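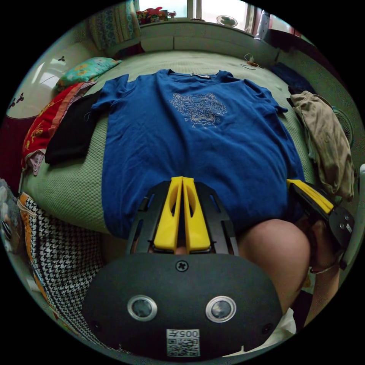

About us

Our workshop and the people in it

Kartha is a small shared workshop in Endham. We build robots and simple automation, mostly things that can be useful in a normal home. We do not have a factory. We have one long room with benches, and many of our members also continue the work at home in the evening, on the kitchen table or on the bed.

The workshop was started by Yanti Harahap, who moved here from Estness and could not find a place to cut aluminum after 6 in the evening. At first there were three of us and one drill press. The drill press is still here – please ask before you change the belt.

What we are building

Our main project at the moment is called Bemville. It is about handling clothes: shirts, trousers, towels, everything that is soft and does not keep its shape. For this work we use hand-held grippers with yellow fingers and a black body. A person holds them and works on a real garment, for example a blue T-shirt laid flat on a bedspread. Cloth is a difficult material, and we are still learning how to take a sleeve without pulling the whole shirt.

We have set ourselves the goal of 1000 practice folds. We have completed 300 of them, and we hope to reach 500 by January.

How to join

Membership is open to adults from Endham and nearby. You do not need to be an engineer. Some of us came with knowledge of sewing, and this has helped the project very much. New members get a short introduction to the tools before they use them alone.

We are also glad to receive old clothes in any size – clean, please, and with the buttons still on. You can leave them in the box next to the door.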